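Section 3. Small-object chores: keys, coins and other loose items

3.1 Before you read further

This section covers the Rendo arm when it is set up for light household sorting. It also says plainly which chores the arm can do unattended today and which it can't. Owners who bought the arm expecting it to tidy a hallway by itself should read 3.4 first.

The arm must already be mounted and leveled as described in Section 2. Do not start a chore with the mounting clamp finger-tight. Use the hex key.

3.2 Setting up the work surface

1. Clear the surface of anything you don't want moved. The arm does not know which items are yours to keep in place.

2. Lay down a mat or sheet in one plain color. Metal objects are hard to find on bare steel or glass.

3. Place your lamp to the side, not directly overhead. Strong reflections on the mat can be read as objects. The arm also throws its own shadow over the work, and a second lamp on the other side helps.

4. Spread the items out so that none of them touch. Leave at least the width of one finger between items.

5. Open the Jumham app, choose Chores, then Small Objects, and run a surface scan. Wait for the green check mark.

Note: If the scan stops with code 687, the surface is too dark or the lens is dirty. Wipe the lens with a dry cloth and scan again.

3.3 Picking up keys

Keys are the hardest item on the small-object list. They are thin, they lie flat, and a ring lets them swing and turn after they leave the table. Work through these steps in order.

1. Start with single keys that have a ring attached. A ring gives the fingers something to close on.

2. Set grip force to Low. Raise it one step at a time if keys slip.

3. Set lift height to 3 inches. A higher lift gives a bundle more room to swing.

4. Press Start and keep one hand near the Stop button for the first few lifts.

5. When single keys are working, move on to two or more keys on a shared ring.
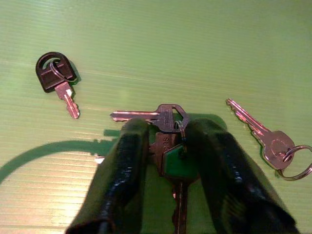 6. Watch how the bundle hangs before you let the arm carry it anywhere. Keys with plastic heads or covers are thicker than bare ones, and a bundle that mixes them may be held firmly on one key while the others stay loose. If a loose key can touch the surface, pause the arm and raise it before any sideways move.

7. Choose a drop point with a wide, shallow tray. Hooks and key racks are not supported in this version.

Caution: Never reach in to straighten a bundle while the fingers are closing. Press Stop, wait for the tone, then adjust it by hand.

Caution: Do not use the arm with car keys that have exposed buttons. The fingers can press them.

3.4 What the arm can and can't do yet

Our test group at Groltham ran 2,339 key pickups before this manual was written. Juraj Zeman, who led the tests, sorted the results by how the keys were laid out. Single keys with rings went well enough that we allow unattended use. Shared rings did not - the fingers often had hold of something, but the wrong key was on top, or the bundle turned on the way to the tray. We list shared rings as supervised only.

Chores allowed unattended: moving single keys to a tray, moving coins to a tray (with the suction tip), clearing pens and markers.

Chores allowed with a person present: bundles of keys, scissors with tip covers, charging cables.

Chores not supported: hanging keys on a hook, taking a key off its ring, putting a key into a lock, anything on a surface that slopes.

A person can do every job on these lists faster. The arm is useful when the same small job comes up many times a day, as at a front desk or a repair counter. For one household's keys, by hand is still quicker, set-up time included.

3.5 If a pickup fails

1. Let the arm return to its rest position.

2. Turn the key or bundle by hand so the ring faces the arm.

3. Rescan and try again. After 26 failed pickups in one session the app locks the chore. Recalibrate the fingers as shown in Section 5 to unlock it.

4. If the fault comes back after calibration, save the log and send it to Zdislava Sýkora at the Beneš service desk, with your grip force and lift height settings.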